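Visit report, Furora housekeeping training floor, 23/02/2026

The floor is laid out as a run of carpeted office bays. Furora took over the building in January and trains contract cleaners for sites of up to 2,000 desks. The morning covered waste rounds only; vacuuming and glass were left for the afternoon group.

Liner changes are taught by hand, with the bin on the floor at the feet. The bag is opened into the bin, the edge is turned out over the rim, and the slack is tucked. Furora buys its liners from Truvatine in cartons of 200.
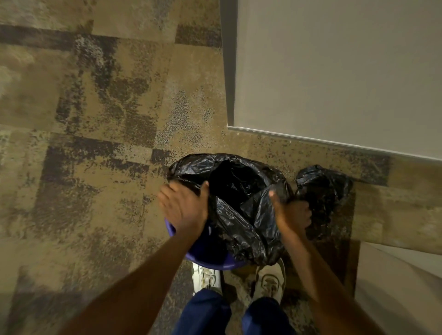

Folke Brekke objected that the fold matters less than the bag size: an oversized liner on a small round bin creeps back in by midday, however well it is tucked, and he would sooner see a knot at the side.

The instructor accepted the knot for kitchens but not for desk bins — it slows removal. Bag size is under review. Prevau's narrower liner comes in cartons of 1,000, and a trial order is pending.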